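Leave the Hedgehog Alone, Mostly 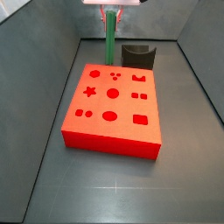

A green peg, a red shape-sorter box and a dark block with a curved top.

Every August my neighbours rediscover wildlife. A hedgehog crosses a lawn at ten at night and by breakfast it has a name, a saucer, a little wooden house with a felt roof and a supporters' club. I'm fond of my neighbours and very fond of hedgehogs, but I have come to think the animal would do better if we liked it a bit less, or at least liked it from further off.

I should own up. I've kept a feeding station behind the shed for years. I bought the Dierckx model, with the tunnel that is supposed to keep cats out, and the cat from number 18 learned the tunnel in one evening. I then bought a Prolari night camera to find out what was eating the biscuits. I now have 300 clips of the cat, a good many of a rat with excellent manners, and a handful in which a hedgehog arrives, looks at the rat, and leaves.

So I speak as a man who has spent money on the wrong end of the problem. A hedgehog wants beetles, caterpillars, earthworms and somewhere scruffy to sleep. It wants to walk a long way in a night without meeting a fence that goes right down to the ground. All of this costs next to nothing and none of it comes in a box with a picture of a hedgehog on it, and I suspect those two facts are related.

Tormod Wikström, who counted small mammals on Hestatholm for longer than most people hold down a job, once gave a talk in our village hall and was asked what we should feed them. "Your lawn," he said, and waited for the next question. There was some muttering. People had come for a brand.

He was right, of course, and the lawn is where the trouble lies. We will put out meat in jelly for a wild animal at dusk and then go over the grass the next morning until there isn't a living thing in it. We block up the gap under the gate to stop the draught in the bin store. We burn the leaf heap because it looks untidy, and then we order a hedgehog house and stuff it with bought straw. I have done every one of these, two of them on the same afternoon.

The other half of the trouble is rescue. A hedgehog staggering about in full sun is very often ill, and somebody who knows what they're doing ought to see it. Fine. But a plump one going about its business at midnight needs no rescuing from anything, except possibly us with a torch and a cat carrier. At Nokalholm, where I spent a wet fortnight helping with the autumn intake, we had perfectly sound adults brought in for being "on their own". Hedgehogs are on their own. They like it. Put two of them together outside the breeding season and you get a good deal of huffing and someone goes off in a temper.

I don't want to put anybody off caring. A dish of water in a dry spell is a kindness, and if you've a pond with steep sides then for heaven's sake give them a ramp. Check the long grass before you strim it. Check it again. Cut a hole at the bottom of the fence, the size of a CD case if you're old enough to own one, and ask next door to do the same. I've asked 100 times, it feels like, and have so far got one hole and a lecture about the dog.

What I would like is for us to give up wanting to be thanked. Most of the good you can do for a hedgehog happens out of sight, under a heap of sticks, in a corner you've stopped mowing, and there'll be no clip of it to send to your sister. If 1000 gardens in this district each went to seed along one edge, we could put the saucers back in the kitchen.

I've taken the Dierckx thing down. The cat sat where it used to be for most of a week.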